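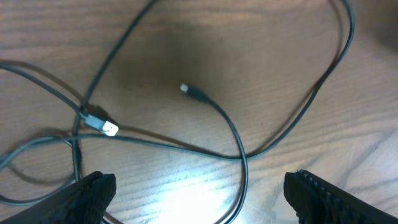

Black USB cable on the table.

Pernura label scraper, two months in. Quick one, I'm on my lunch.

Bought it for getting labels off jars and tubs before they go in the recycling. Our hauler got fussy about paper on plastic in November and I was using a butter knife. Pernura is 80 mm wide, plastic handle, blade slides out and flips over when one side goes dull. Comes with 2 spare blades and a little bottle of citrus remover.

Good stuff first. Jam jars, wine bottles, fine. Paper labels come off in one strip if you soak them. Shipping labels on poly mailers – better than I expected, you have to hold it very flat or it goes straight thru the bag. Handle doesn't get slippery.

Not so good. Film labels. The clear ones on shampoo bottles just curl up and tear, and the glue stays behind. The remover helps but the bottle is tiny, 70 ml, gone in a couple weeks. Refills only from Flodel and shipping costs more than the refill. I use cooking oil now.
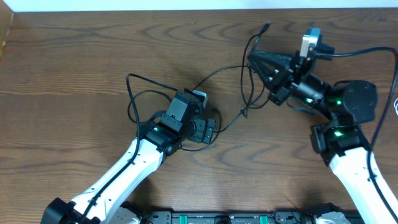
Wood tabletop, white wall at the back.

Also the blade lock. Mine clicked fine untill last week, now it slides back if I push hard. Wrote to Flodel, got an answer from Zdislava Kratochvíl the next morning, new lock on the way no charge. So credit for that.

Compared with the Kollár one my sister has – hers is heavier, metal, doesn't flip, costs twice as much. Cuts film better. Pako sells a cheap one too, skip it, blade bent on the first jar.

Would I buy it again? For glass and paper yes. If you mostly do shampoo bottles get the Kollár. Blades go in scrap metal, check with your town, ours wants them taped up in a can.

Four stars, three till the lock shows up.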